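Can a machine put away small household items yet?
Posted by Dilani Samarakoon, 06/09/2018

I manage the household services desk for a residential building. Our residents regularly ask whether desk tidying could be handed to a machine. I have a budget of $4,000 and would like to know whether anything suitable can be bought. The work would consist of closing boxes, filing folders and returning notebooks to a shelf.

Ashraful Munasinghe
Not at that price. Floor cleaning is the one chore I would currently assign to a machine without supervision. Everything above floor level still needs a person.

Jamila Debnath
I agree in part with the reply above, but the matter deserves a fuller answer. Factory arms have handled identical parts for decades. Household objects differ in shape, weight and stiffness, and they are seldom left in the same place twice. In our trials at Arkerell, a task was accepted only after 15 consecutive runs without help. Of the 10 tasks we proposed, 3 were accepted - all of them involved rigid objects placed in a known position.

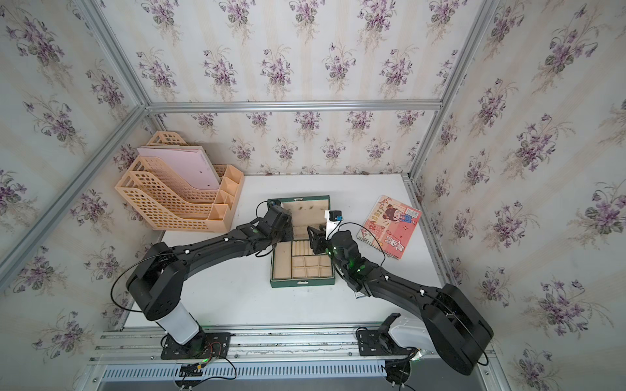

Closing a lid is a reasonable first test for any supplier you approach. The motion is short, but the machine must find the edge and follow the path of the hinge without pushing the box across the table. A jewelry box standing open, with ring rolls and small compartments inside, would be a fair choice. I would leave filing a thin folder upright in a desk organizer until later, as paper goods bend when gripped. Please ask to see repeated runs, and request the failures as well as the successes.

Nilmini Samarakoon
Please also confirm who is liable for breakage. Our insurer asked for this in writing.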